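Budgeting hand-held grippers for kitchen-counter data collection: how many, and what else to price in?

Posted in: Equipment and Purchasing
3 December 2020

Bethel Tsegaye

I am putting together an equipment request for a small manipulation project. The work is tabletop only: picking up chopsticks, skewers and similar thin items on an ordinary kitchen counter. No arm in the first phase, only hand-held grippers with a camera on each. The arm is a separate line and would not be ordered before February.

I have two quotes. Clenda prices the gripper at 1,041 per unit with one set of finger pads. Dristolov is cheaper per unit but sells pads, cable and mount separately, and the total depends on how many spares I add. My questions are whether to buy in pairs, how many spare pads to carry, and whether the props need a line of their own.
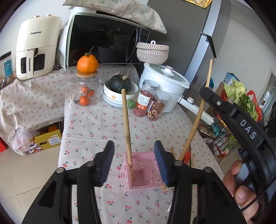 Pad wear is the item I can't estimate. The vendors rate their pads on blocks and cups, and our objects are mostly thin wood, which loads a narrow strip of the pad. With the fingers open, the ridged blue pads face each other across a wide gap, and a stick like the ones at the pink basket would touch only a small part of either one. I would like a replacement interval from someone who has run this kind of task.

Lead time also matters. Clenda says 11 working days. Dristolov did not commit to a date.

jmarlow_lab

Buy pairs. If the task list has any two-handed step, a single unit is wasted money, and mixing vendors between left and right means calibrating two kinds of geometry.

On pads: we ran the Clenda unit on thin dowels and changed pads every 300 episodes. They were still usable at that point, but grip on the thinnest pieces had become inconsistent. Work out your episode target, divide, multiply by the number of grippers, and add one set per gripper for damage. Price that against the Dristolov quote before comparing unit costs. For us the gap mostly closed.

Ask both vendors these before you sign:
Are pads sold as pairs or singly?
Can the pivot screws be bought separately?
What is the cable length, and is there strain relief at the handle?
Is the camera mount included in the warranty?

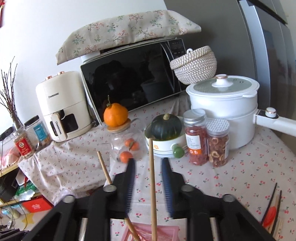
Gripper with chopsticks at the counter, microwave and air fryer along the back.

Props do need their own line. Keep it small, but keep it separate, or purchasing will question every grocery receipt. Allow for duplicates of anything that gets handled constantly. Chopsticks are cheap enough to buy in bulk. Appliances that only serve as background can be whatever the kitchen already has.

terrapin5

just get the cheap ones and see

Okoro_K

Agree with the first reply on pairs. Two additions.

Storage is usually left out of these requests. Decide how long you keep raw video and price the drives now. In our case drives cost more than pads over the life of the project. We use Jara for indexing, and the license is per seat, so count the people who will review footage as well as the ones recording it.

Second, if the arm is coming later, get the flange drawing before choosing a gripper. Breria sells an adapter plate that fits the Clenda unit. I have not found one for the Dristolov, and a machined plate took us 5 weeks from drawing to delivery. If your phase two date is fixed, that delay should be in the plan.

I would not accept a quote without a delivery date on it. Ask Dristolov again in writing.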